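Ticket 198 - PC de recepción no arranca a la primera
Estado: abierto
Equipo: torre Zakharchenko, oficina Trastport
Abre: Mareike Strobel
Asignado: Yakubu Mohammed

Mareike, 8:50
Otra vez lo mismo. Enciendes, ventiladores, pantalla negra. Al tercer o cuarto intento entra. Ayer se quedó en "no boot device" y hubo que apagar del botón. Lo necesito para las etiquetas, el miércoles salen 200 y la impresora solo está dada de alta en este.

Yakubu, 9:35
Visto. Preguntas rápidas: ¿pita al encender? ¿Habeis movido la torre?

Mareike, 9:41
No pita. Moverla sí, la semana pasada, de debajo de la mesa al lado del archivador. Desde entonces va peor creo.

Yakubu, 11:20
Estoy con ella. Tapa fuera. Hecho hasta ahora:
- soplado el polvo, bastante
- RAM fuera y dentro, contactos limpios. Sigue igual
- BIOS: el disco sale unas veces sí y otras no. Hora mal tambien, pila para cambiar
- SMART (cuando lo detecta): sin sectores pendientes, 50 grados, algo alto

Sospecho del cable de datos SATA o de la corriente, no del disco. Tampoco descarto la fuente.

Yakubu, 12:05
Cambiado el cable de datos por uno de los de Pretstead que quedaban en el cajón. Cinco arranques seguidos, cinco bien. Sexto: negro. Vaya.

Mareike, 12:10
¿Pero se pierde algo? Las plantillas están ahí y no sé si hay copia

Yakubu, 12:14
Copia en marcha a la unidad Wuvulley, va por el 88 %. No lo apagueis ni toqueis nada hasta que avise.

Yakubu, 13:30
Copia terminada y plantillas abiertas desde el portatil, bien. Apagado y desenchufado. El disco va de pie en su soporte, el de la pestaña azul, con el conector de corriente cian y el de datos negro al lado. Los dos puestos.
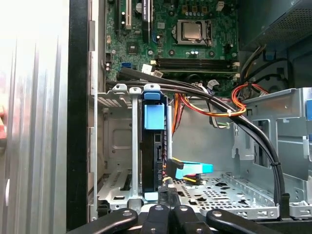 Pendiente para la tarde: probar otra toma de corriente de la fuente, pila nueva, y si sigue fallando pongo la fuente de repuesto. Mareike, las etiquetas de hoy sácalas desde mi portatil, te dejo la impresora instalada antes de comer. Dejo el ticket abierto.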